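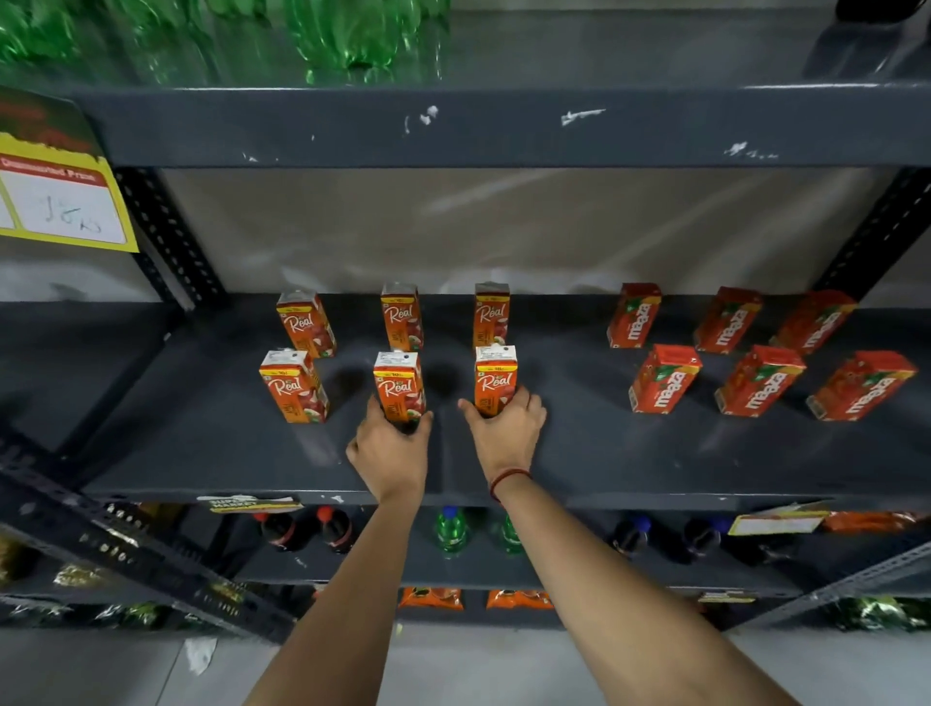 4.2 Withdrawn lots and the sold rate

The sold rate is the number everybody quotes the morning after. Lots sold over lots offered. Simple enough, except that "offered" moves. A lot pulled an hour before the sale is gone from the bottom of the fraction, and in most press notes it is gone from the text too. So a weak evening can look like a decent one if enough is pulled in time. We wanted to know how often this happens in mid-sized salerooms, where there are few outside guarantees and little press.

Sample first. 890 lots of post-war and contemporary work, paintings and works on paper, no prints or editions. Taken from 17 sales held by two houses, Ilasell and Araújo, the first selling out of its own rooms in Nernitz and the second mostly online through the Kevon bidding platform. Printed catalogues against published results, lot by lot, by hand. Tedious. Where a lot number was in the catalogue and missing from the results we treated it as withdrawn, unless a saleroom notice said it had been renumbered.

On that count 39 lots were withdrawn. Not a huge share, but very unevenly spread. Most sit near the top of the estimate range, and they bunch together in the February sales, when both houses were selling into a thin market and consignors were nervous. Put them back in as unsold and the gap between the two houses nearly closes. Ilasell's published sold rate is the higher one in every season we looked at. The adjusted rate isn't, not always.

Timing matters as well. An early withdrawal, before the view opens, may mean nothing at all: a title query, a family quarrel, a private offer the owner liked better. Late ones are harder to explain away. By then the specialists have a fair idea of who has asked for a condition report and who has left a bid, and a lot with neither is in trouble. We cannot see those books. What we can see is the time stamp on the Kevon listing, which records when a lot was taken down. For Araújo, then, we have timing. For Ilasell only the notices pinned up or read from the rostrum, and those are patchy.

Figure 3. Shelving unit with juice cartons on the middle shelf.
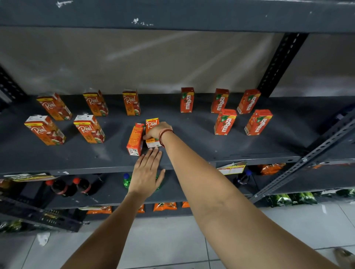
The patchiness works in one direction, we think. A house that announces withdrawals badly will look as though it has fewer early ones and more late ones, because anything without a notice falls to us as "day of sale". We reran the comparison leaving those lots out. Same sign, weaker. Readers should take the Ilasell figures as an upper limit for late withdrawals and no more then that.

A word on reserves. Neither house publishes them. Both state in their conditions of sale that the reserve will not be above the low estimate, and both let the auctioneer drop it on the night with the consignor's consent. A lot which hammers below low estimate has therefore either had a low reserve all along or been let go. From outside the two look alike. We make no attempt to seperate them, although earlier drafts did, badly.

Premium is another nuisance. Estimates exclude it, results include it, and the habit of setting one against the other flatters every sale in the sample. All prices in this section are hammer prices. Where only the premium-inclusive price was given we worked back from the rate printed in the catalogue. Araújo changed its rate part way through, between one sale and the next, and the Kevon pages carried the old one for a while afterwards. Corrected where we caught it.

After-sales are left out. Some unsold lots were placed privately in the days following and then quietly added to the results page as sold, with a price. Fair to the consignor, confusing for anyone counting. We used the results as first posted, saved the same evening. For 2 of the Ilasell sales we have only a later version, so their sold rates are probably a touch generous. They are marked with a dagger in the appendix.

Does a withdrawn lot come back? Sometimes. Same work, new estimate, other house. Matching was done on artist, title, date and dimensions, which fails for untitled works and for anything reframed and measured differently. Returning works that we could match carried a lower estimate than the first time, and tended to sell. Whether they sold because of the lower estimate or because the season had turned is taken up in 4.3, together with the question of guarantees.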